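Print this page
E-mail this page

Who Owns the Wedding Pictures?
Project report by Hertta Kinnunen, March 9, 2005

I picked contracts because my cousin had a row with her wedding photographer and I wanted to know who was right. (He was, annoyingly.) My plan was to read the small print from three studios and then ask couples what they thought they'd signed.

The studios were Gultico, Cakholm and Bermúdez. Gultico sent theirs by post the same week. Cakholm made me ring twice, and Merja Heiskanen there was lovely once I got hold of her – she went through the whole thing with me line by line. All of them keep the copyright. Only Bermúdez hands over the negatives, and you have to wait until the June after the wedding and pay extra!

Eetu Partanen let me put a questionnaire in his bridal fair bags. We gave out 3804 and I got 1063 back, far more than my tutor Hooman Jalali had bet on. I typed them all in myself and my wrists still hurt.

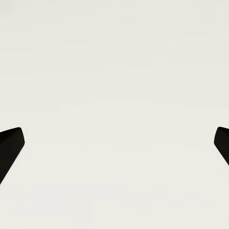
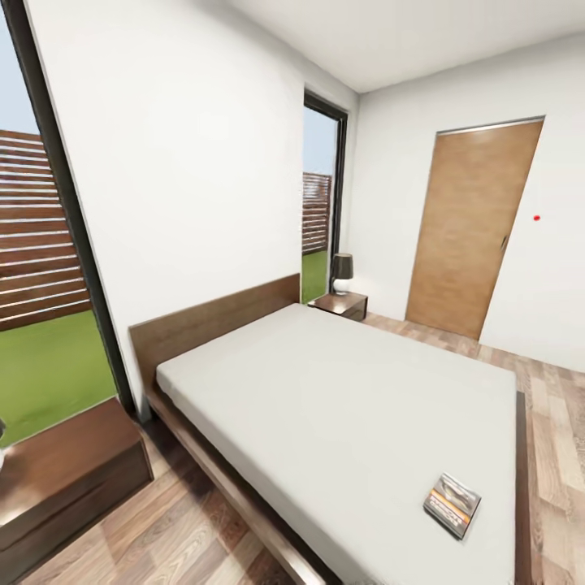 Computer-rendered views: two black gripper fingers on a pale background, and a bedroom with a bare mattress.

Most people believed that paying for the day meant owning the pictures. Quite a few had already copied prints on a home scanner and were a bit worried when they read my question about it. I should have asked how much they'd paid, but I left it off to keep the form to one side of paper, and now I can't say if dearer packages come with clearer contracts.

The oldest agreement I found was from 1937, lent by Venla Hakala, whose grandfather ran a portrait shop. It's a single card. It says the plates stay with the shop and reprints are charged by the dozen, so the argument my cousin had is a pretty old one.

If I did it again I'd interview some photographers on their own, away from the counter, and I'd start the typing sooner.

E-mail this page | Print this page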